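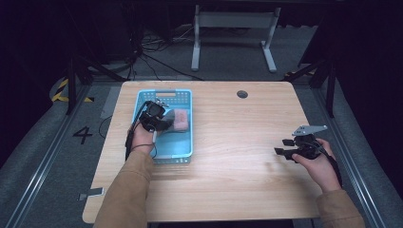 # How to find out whether a machine can do your chores yet

Short answer: no, put the kettle on. The longer answer takes an afternoon, a basket and a sponge, and it'll teach you more than the Zandard brochure, in which a humanoid folds a fitted sheet beside a bowl of lemons.

I wrote this up after Georges Sfeir asked me whether the Fulbridge laundromat should hold off hiring and wait for the robots. My advice was to hire. He then asked how I knew, so I've put down the test I use. It's meant for any small job where somebody picks things up and puts them somewhere else, and that covers most of housework and a surprising share of manufacturing.

## 1. Pick a chore that's beneath you

Choose something you'd be embarrassed to be thanked for. Taking a sponge out of a basket is ideal. Avoid dishes, ironing and anything with a cat in it. If the machine on offer can't manage the sponge, you've saved yourself a conversation about the ironing.

## 2. Do it with two fingers

Before you judge any machine, try the job with what it's been given. Hand-held grippers with a pair of flat finger pads are the proper tool. If you haven't got any, a pair of kitchen tongs in each hand will do for our purposes.

Work slowly. You'll notice a few things:

- Basket walls are in the way. Your wrist knows how to come in over the rim. Tongs have views on the matter.
- Soft things squash. Squeeze too lightly and the sponge stays behind, too hard and it pops out sideways.
- Your other hand wants to help, and has to be told what with.

Do it 13 times and write down every fumble. Moussa's workshop sheet has a column for "dropped" and another for "dropped, but with dignity". I only use the first.

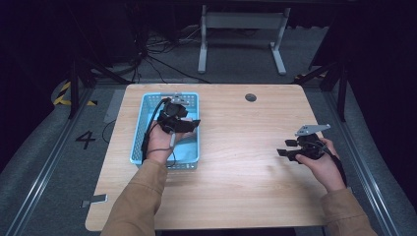 *Left gripper over the basket, right gripper open above the table.*

## 3. Now be unkind

Change one thing and go again. Move the basket a hand's width. Turn the sponge on its end. Dim the lights to the level of a real laundry in July, when it's dark by teatime and the bulb's been on the list since autumn.

You won't find any of this difficult. A trained machine may, depending on what it's been shown. Ask the seller how many times they moved the basket. The Lindholm rep told me they'd recorded roughly 300 goes at one task, which sounded grand until I asked how many basket positions that covered, and he said he'd get back to me.

## 4. Score it

For each run, note:

1. Did the thing end up where it was meant to?
2. Did a person have to step in?
3. How long did it take, against you with your bare hands?
4. Would you leave the room while it worked?

Question four is the one I'd weight most heavily. A slow machine is fine if you can go and do something else. A slow machine you have to supervise is a teenager, and you may already have one.

## 5. Decide

If it clears all 4 on a fixed, tidy bench with the same part every time, it may well earn its keep on a shop floor. Get a quote, and ask what servicing costs.

If you're after something for the house, run the test again in 6 months. Keep the tongs in the meantime. They're good for sausages.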